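4. Instalação e primeira utilização da seladora Ikow 200

Ler tudo antes de ligar à corrente. São poucos minutos.

4.1 Antes de começar

Bancada firme e nivelada, tomada com terra. Nada de extensões enroladas. Deixar espaço livre atrás da máquina para a ventilação - a grelha traseira não pode ficar encostada à parede.

Na caixa vem:
Seladora Ikow 200
Cabo de alimentação
Suporte de rolo (2 peças)
Rolo de filme Cellska, largura 200 mm
Fita de teflon de reserva
Chave sextavada

Falta alguma coisa? Escrever para a Prosser, ao cuidado de Mabli Gwynne, com o número de série. Está na chapa por baixo da base. Sem número de série não se envia peças.

4.2 Montagem

1. Tirar a espuma de debaixo da barra superior. Toda, incluindo a tira pequena do lado da dobradiça.
2. Encaixar os dois suportes de rolo nas ranhuras traseiras. Ouve-se um clique.
3. Apertar os parafusos com a chave sextavada. Sem força a mais, a rosca é em alumínio.
4. Colocar o rolo com o filme a sair por baixo.
5. Puxar o filme até passar a barra uns dedos. Verificar se corre direito.
6. Ligar o cabo à máquina, depois à tomada.

Nota: se o filme foge para um lado, o rolo está mal assente. Tirar e voltar a pôr. Não compensar com a mão durante a selagem.

4.3 Primeira selagem

1. Botão geral em I. Acende a luz verde.
2. Temperatura na posição 2.
3. Esperar que a luz laranja apague.
4. Fazer três selagens em vazio, só com filme. Pode sair um pouco de fumo na primeira, é normal, são restos de óleo de fábrica.
5. Baixar a barra, manter premida até ao sinal sonoro, contar mais um segundo e só depois levantar.
6. Puxar a costura com as duas mãos. Se abrir, subir meia posição e repetir.

CUIDADO: a barra continua quente depois de desligada. Não tocar na resistência nem na fita de teflon antes de arrefecer.

CUIDADO: nunca usar facas ou esponjas metálicas para tirar filme colado. Espátula de plástico, máquina fria, ficha fora da tomada.

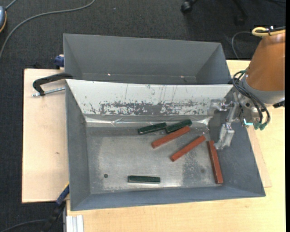
4.4 Regulações por tipo de filme

Filme fino Cellska: posição 2
Filme grosso Cellska: posição 4
Saco laminado: posição 5, segurar mais um segundo
Papel revestido: testar sempre primeiro, varia muito de lote para lote

Outras marcas de filme funcionam, mas é preciso acertar a posição à mão. Começar em baixo e ir subindo. Ao contrário dá filme derretido na barra e meia hora de limpesa.

Para trabalho seguido: não passar de 534 selagens por ciclo. O contador apita e a máquina entra em pausa sozinha. Não desligar na pausa, a ventoinha precisa de corrente. Quando a luz laranja deixar de piscar pode-se continuar.

4.5 Manutenção

Todos os dias: pano seco na barra e na borracha, máquina fria.
Todas as semanas: ver se a fita de teflon tem queimaduras ou rugas. Se tiver, trocar.
Às 2290 selagens: aparece E2 no visor. Não é avaria, é o aviso de revisão.

Para trocar a fita:
1. Desligar da tomada e deixar arrefecer.
2. Desapertar as duas patilhas laterais.
3. Levantar a fita velha devagar, sem puxar a resistência.
4. Limpar a cola com álcool. Deixar secar.
5. Colar a fita nova do centro para as pontas, sem bolhas.
6. Apertar as patilhas.

Para apagar o E2: premir o botão do contador até o visor dar zero. Fazer isto só depois da revisão - senão perde-se a contagem e a garantia não cobre a resistência.

4.6 Problemas mais comuns

Não acende: ver fusível na entrada do cabo. Há um de reserva na gavetinha.
Costura abre: temperatura baixa, ou pó na zona de selagem.
Costura queimada: temperatura alta, ou fita gasta.
Apita sem parar: barra mal fechada. Abrir e fechar outra vez.
Cheiro forte: desligar logo e contatcar a assistência.

Assistência: Goritbridge, pedir por Nuala Doherty. Dias úteis, só de manhã. Indicar modelo, número de série e a posição de temperatura em uso.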